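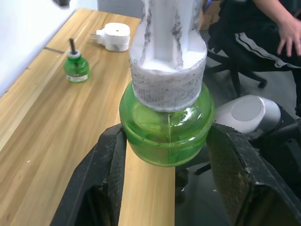
About Zelladell

Zelladell is a film society with a screen of its own, which puts us one screen ahead of where we were when we started. We show films in the old corn hall on Kandasamy Street in Flollurham, to whoever turns up, and we run a small school for people who want to write about what they've watched without using the word "gripping".

The society was set up by Ratree Kaewsai and Kayode Ugwu after an argument over whether a three-hour war film needed its second hour. Ratree said it did. Kayode had slept through it and felt fine. They hired a projector to settle the matter, eleven people came, and the vote was split in a way that has never been properly resolved. We still show the film every June. Kayode still sleeps.

We now have 415 members and 816 films in the lending library, a good many of them sequels. We don't apologise for the sequels. Somebody has to keep the fourth one in a series where the third one killed everybody off, and people do borrow it, usually with their hood up.

What we show

Domnica Munteanu chooses the programme. She likes films in which people look out of windows, so the rest of us are allowed to overrule her twice a season. Last season we used both on the same weekend and had to sit through a very long study of a Romanian bus depot in silence. It was quite good. We have asked her not to bring it up.

Adaptations are a regular strand. You don't need to have read the book. If you have read the book, there is a half-hour afterwards set aside for you to tell us what they left out, and the bar stays open during it.

The school

Yesenia Ccori and Clémence Hervieu teach the reviewing course, which runs for eight evenings. Yesenia does structure and cutting. Clémence does opinions – how to have one, how to hold on to it when a friend disagrees, and when to let it go quietly. By the end you'll have written six reviews, and at least one goes in Flekeck, our printed magazine. The last issue had a run of 1085 copies. We have some left.

No experience is needed. We've had retired dentists, sixth-formers and a man who only wanted to complain about subtitles, and who now writes our subtitles column.

The building

The hall is cold from the third row back. Seats are not numbered, and the one with the good armrest goes to whoever gets there first, a rule that has caused more trouble than any film. There's a ramp at the side door and a hearing loop that works if you sit on the left.

To join, ask at the door on any film night or put a note through the letterbox. Trailers begin on time. We don't have many trailers.

Last updated: March 13, 2023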